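3.2 Clearing bottles from a patterned tabletop

The second task in our set is the clearing of empty drink bottles from a table into a lined trash bin. We chose it because it is a chore most people do without thinking, and because the bottles themselves cause trouble in ways that cups and boxes do not. They roll, they are mostly clear, and once a few of them are in the bin, the rest have to be fitted in between.

The table is white and printed with black line drawings of flowers, leaves and birds. The walls on three sides carry a pink butterfly print. Both patterns were picked from the Prendar sheet, which lists the surfaces and wall coverings used across all tasks. A plain table makes a clear bottle easy to find by its outline. On a drawn pattern the lines pass behind the plastic and bend, and the label and the cap become the more useful cues. The bin is round and stands at the rear of the table, with a clear bag folded over its rim. The potted plant and the wire basket on the back wall are part of the setting and are never the target of an instruction. Figure 4 shows the task with most of the bottles still on the table.
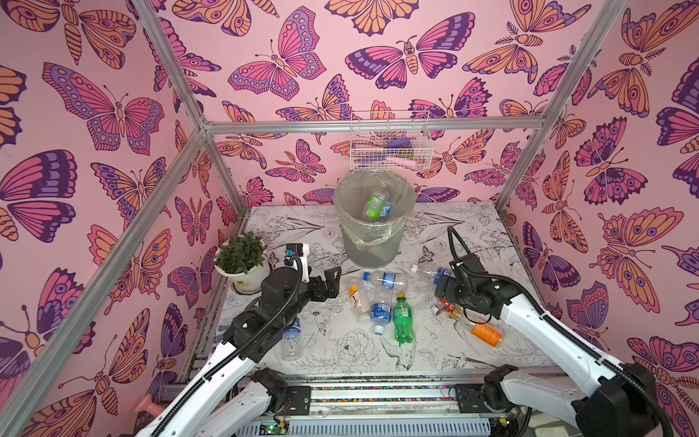
Figure 4. Bottle clearing, Trovusari layout. One bottle is in the bin; eight are on the tabletop.

Bottles were bought full, emptied, rinsed and capped again before use. We kept the labels on. Bottles that had been crushed or had lost their labels were taken out of the pool at the end of each day, so the set changes slightly over the collection period. The Ragnarsson subset, collected in March, uses the same bin but a smaller pool of bottles, and results on it are reported separately in Section 5.

Before each episode the bottles were laid out by hand. The person setting the table was asked to scatter them and to avoid rows, but was given no fixed positions. Most bottles start on their sides. We found early on that a table laid out by the same person several times in a row begins to look the same - the bottles drift toward the middle and point the same way - so the job was passed to someone else after every 14 episodes.

An episode ends when no bottle is left on the table or when 70 seconds have passed since the last bottle went into the bin. The time limit is generous. It matters mainly for bottles that have rolled to an edge, where several attempts may be needed. In total the task has 2,196 episodes, of which 40 were set aside for checking the labels and are not used in training or testing. 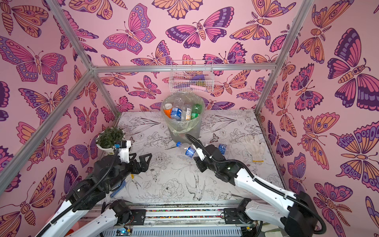 The state of the bin has a larger effect than we expected. With an empty bag, a bottle can be dropped from almost any angle and will come to rest leaning on the side. Once several bottles are standing upright in the bag, a new one has to go in between them, and a bottle let go at a slant may lie across the tops of the others. We count a bottle as cleared only if it is inside the rim of the bin. A bottle resting on the folded edge of the bag is counted as not cleared, even if it does not fall.

The bag is also a source of error in its own right. Its loose edges hang down outside the bin and can be caught and pulled by anything passing close by. In the Loneo annotation format this is marked as a "liner shift" and is kept apart from a missed bottle. Annotators found the two hard to separate when they happened together, and in those cases both marks were given.

Other items may be present on the table during an episode, such as work gloves. These are to be left where they are. The written instruction names bottles only, and an episode in which a glove ends up in the bin is scored as a failure whatever happens to the bottles. We did not vary the position of the bin within a layout, which limits what can be said about clearing in general. Section 5.3 returns to this point.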